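Chapter 4
Keeping Fruit: Bowls, Baskets and the Air in Between

What you'll meet in this chapter
Why fruit goes on living after it's picked
Open and closed containers
Stacking by weight and by skin
A first look at ripening in company

I came to this subject through a bowl. It was a deep blue china one, a wedding present, and for years I filled it to the brim every time I came home from the market in Trellurgate. It looked lovely on the sideboard. It was also where plums went to die. I'd lift off the top layer, all shiny and perfect, and find a brown puddle underneath with a peach stone sitting in it, and I'd blame the greengrocer!

When I started teaching the household course, one of my first students was Krystyna Sadowski, who had grown up over her parents' fruit shop. She looked at my bowl for a while and asked where the air was supposed to go. I didn't have an answer. This chapter is more or less the answer I should have given her, and it has grown every year I've taught it.

So let's begin with the fruit. An apple or a pear doesn't stop being alive when it leaves the tree. It carries on breathing, in its own slow way - taking in oxygen, giving out carbon dioxide and water, and making a little warmth as it goes. Many fruits also give off a gas called ethylene, which tells them (and their neighbours) to get on with ripening. Put them in a deep solid bowl and the damp air sits at the bottom with them. Mould is very fond of damp air.

A wire basket is the simplest way round this. The air gets in at the sides as well as the top, and you can see what's going on low down without taking the whole lot out. Mine stands on a woven placemat on a light wooden table, and I check it when I make the tea in the morning. I've tried slatted wooden crates too, and a hanging net that swung into my forehead every time I opened the window.

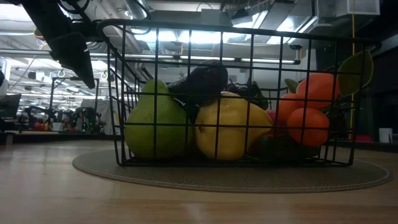

Now, air is only half of it. The other half is weight. Fruit bruises where it's pressed, and a bruise is really a lot of broken cells leaking into one another, so it browns and then it softens and then something starts to grow. The pressing can come from a heavy neighbour above or from a hard surface below. Wire can be a nuisance here, I admit. A ripe peach left on thin wire will have a neat set of dents by evening, so I lay a folded tea towel in first if I've got anything that tender.

My rule for filling is to start with whatever is hardest and heaviest. Firm pears can stand up on their own bottoms at the end, where they'll prop the rest. Citrus is tough in the skin and doesn't mind being grouped together, though you do want to turn the fruits over now and then, as the one in the middle of a group is always the one that goes furry. Anything dark-skinned deserves a second look, and a gentle thumb as well, for you simply can't see a bruise on it the way you can on a yellow pear. I like those near the top where I'll pick them up without thinking. 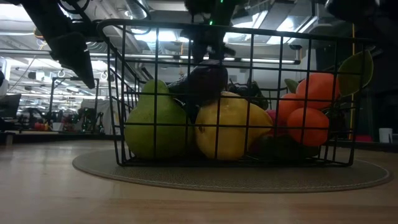 Figure 4.1 A mixed fruit basket in open black wire, with a green pear upright at one end and orange fruits grouped at the other.

Does any of this save money? I got curious one October and weighed what I threw away. Over the month I'd bought 3000 grams of pears and 2000 grams of oranges, and 611 grams of that ended up in the compost bucket, nearly all of it pear. The oranges hardly came into it. You'll be doing the same sum for your own kitchen at the end of the chapter, so find your scales now and put a fresh battery in them if they need one. Any sort will do - mine are old and a bit sticky.

A word on washing before we go on. I used to rinse everything the minute it was through the door, which felt very virtuous. These days I wash fruit just before it's eaten. Water caught round a stalk or in a fold of the skin stays there for ages, especially where two fruits touch.

Before you read section 4.1
Have a look at wherever fruit is kept in your home. Take everything out and note down which fruit was at the very bottom, and what it was resting on. Press each one lightly near the stalk. Then put it all back in a different order and leave it for three days. Keep your notes, as we'll want them again in section 4.3 when we come to bananas and the trouble they cause.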